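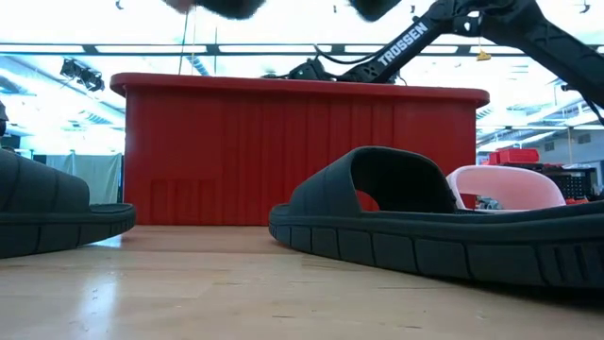
Stuseo Sandals -- Data Card and Recording Rules

Maintainer: Harsh Mishra, Illov
Last edited: February 27, 2024

What this set contains

Stuseo Sandals is a set of 1332 episodes of a two-arm station working with slide sandals and a red plastic bin. All episodes are recorded by teleoperation. The card explains which rules the operators follow, because we received several questions on this after the first release in October. If you only want to train a model, you can read the sections on labels and known problems and skip the others.

Each episode has the joint positions of both arms, the gripper opening, and the video streams. Some streams come from cameras fixed at the station, others from small cameras at the wrists. The sandals are black or dark gray, and pink. Please don't use the color to guess the size. We made this mistake in an early version of the labels.

Rules for the station

1. Check the clamps before the first episode of a session and again after every break. A base that moves by a few millimeters makes the calibration wrong, and from the video alone it is hard to notice.
2. Cables must have enough slack for the full reach of the arm, but they may not lie on the open wood.
3. The two arms don't enter the bin together. One arm works inside, the other one waits outside the rim with nothing in its gripper.
4. Hands stay off the table while the arms have power in the follow mode. A hand at the near edge, on the controls, is allowed.

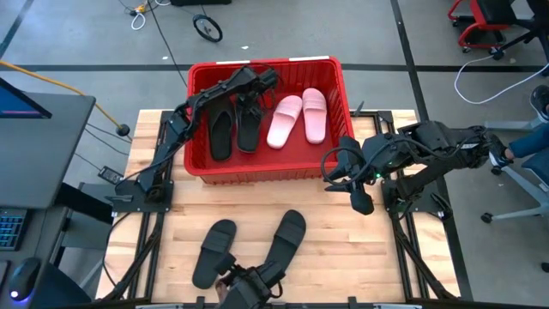

Rule 3 is the one that new operators break most often. They want to be fast, and the waiting arm comes over the rim too early -- then both wrists need the same space and one motor goes into overload. Speed is not a goal of this set. An episode which is slow and clean is kept, an episode which is fast and has a contact between the arms is marked with the flag "arm_contact" and goes to a separate folder. At this moment there are 73 such episodes. We do not delete them, as some groups study failures and asked us for them.

People may sit and walk near the station. They should not lean on the table or move it with a chair. Everybody who can be recognized in a stream must have signed the consent form before recording. Faces are blurred in the public version, and the original streams stay on the Hailu server.

Labels

task: one short sentence in English, written before the episode starts
outcome: success, partial or fail
operator: a number from 1 to 13, never a name
flags: arm_contact, dropped_item, camera_moved, other

"Partial" means that at least one sandal reached its target place and at least one did not. If you are not sure between partial and fail, choose fail and write a note.

Wrist cameras

Clean the lens with a dry cloth at the beginning of the session. Both finger tips must be visible in the picture when the gripper is open. If the camera was touched, record a short calibration clip before continuing.

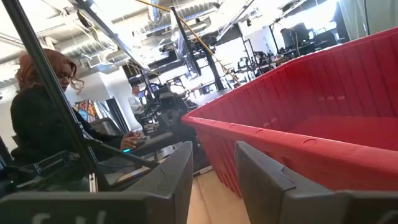
Known problems

- Bright windows and ceiling lights are overexposed in many clips. We fixed the exposure for the table, so the background suffers.
- The rim of the bin is glossy and gives small reflections. Simple depth estimation is not reliable there.
- The first 3000 frames of the Boleo subset have a wrong time stamp. A correction script is in the tools folder.

Changes

Please open an issue before you send a change to the rules. Corrections of labels can be sent directly, with the episode number and one line of explanation.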